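Chapter 2
The Illustrated Memoir as a Trade Publication

After reading this chapter you should be able to distinguish the illustrated memoir from the authorised biography, set out the main costs of a picture-led book, and explain how a publisher decides on the size of a first printing.

2.1 Definition and scope

An illustrated memoir is a book in which a person recounts part of their own life and in which pictures take up at least half of the printed area. The text may be continuous, or it may be limited to captions. Trade catalogues commonly list both forms under autobiography, although the second is closer in cost and production to an art book. The term is used here for both.

The form is attractive to publishers for a practical reason. Former office holders, athletes and performers often possess a large store of pictures and little free time. A captioned book can be delivered in months, where a full prose memoir may take years. Against this must be set the cost of paper, colour printing and permissions, which falls mainly on the publisher.

2.2 Pictures and their rights

The person shown in a picture does not normally own the copyright in it. Ownership lies in most cases with the photographer or the photographer's employer. Each item must therefore be traced, cleared and entered in a permissions log before page layout begins. The log records the source, the territory, the term of the licence and the fee.

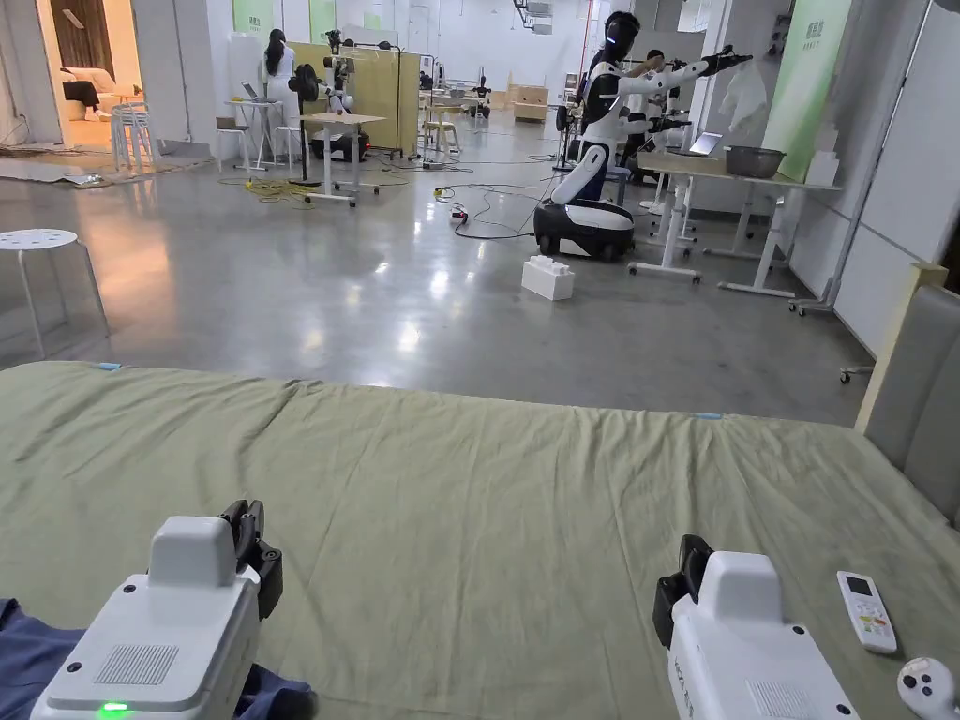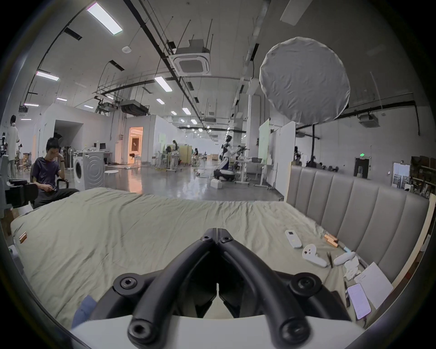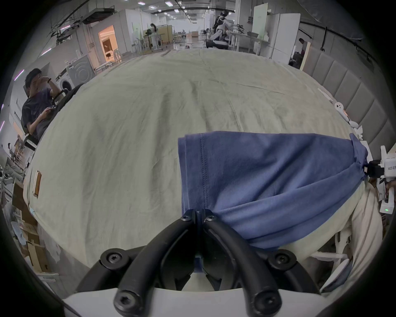
Figs 2.1 to 2.3. Hand-held grippers. Blue fabric is held in Fig. 2.3.

Licences are granted for a stated use. Permission to print a picture inside a book does not extend to the jacket, to advertising or to a digital edition unless the agreement says so.

2.3 A worked case: Notarby

The small press Lerus issued Notarby, a captioned memoir by a former mayor of Skaststead, in a first printing of 1,000 copies. The picture files supplied by the author's office held 1,694 items. The editor rejected all those without a known source, and layout was delayed until the remainder had been cleared.

Lerus sold the book directly from its own site, with a signed edition at a higher price. Trade distribution was handled by Negash, which asked for the right to return unsold copies for full credit. The press set aside 20 per cent of trade receipts against such returns. Direct sales carried no such risk, but the cost of packing and postage had to be met from the cover price.

The accounts for this title are used in the next section to show how the break-even point moves when the share of direct sales rises.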